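3.2 Tableware and surface conditions

The second set of household items was assembled to cover the mix of finishes found in an ordinary kitchen cupboard. Most earlier inventories of tableware group items by function (plates, bowls, cookware) and treat finish as a secondary label. We reversed this order. Liyanage and Ventura argued in the design stage that the finish of an item has more influence on how easily its outline can be judged than its use does, and the set was built on that assumption.

Porcelain was divided into plain and decorated pieces. Decorated pieces were accepted only where the pattern was confined to the rim and left the well blank, so that each item carried one patterned and one unpatterned zone. Floral rims were preferred to banded ones. A band follows the edge at a constant distance and tends to reinforce it, while separate sprays interrupt the rim at intervals and leave stretches of white between them.

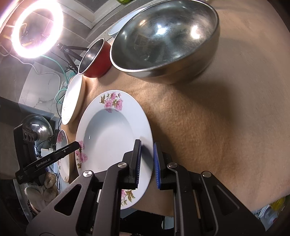 Figure 4. Decorated porcelain plate with pink floral sprays on the rim, with a plain white plate, a stainless steel mixing bowl and a small red saucepan nearby.

Metal items posed a different problem. Polished steel returns the overhead light as small bright spots, and these shift with any change in viewing position. We did not dull or coat the surfaces. Lighting was left at the level normally used in the room - the Konport protocol calls for diffusers, but these would have removed the very reflections that the set was meant to include. Glazed porcelain shows a weaker form of the same effect, usually limited to the well.

The table covering was held constant within each session. A beige cloth was selected after a February pilot in which white porcelain on a white cloth gave poor separation at the rim. Beige offers moderate contrast with both white glaze and bare steel, and its matte surface adds no highlights of its own.

Items were not spaced evenly. Each layout allowed 5 to 10 pieces to overlap or lean on one another, as they would during unpacking or washing up. Plates standing near their edge were kept in the layouts, although they present a narrow profile that annotators found harder to label. Disagreements between annotators on these pieces were settled by a third reading, and the remaining 40 unresolved labels were excluded from the analysis in Section 4.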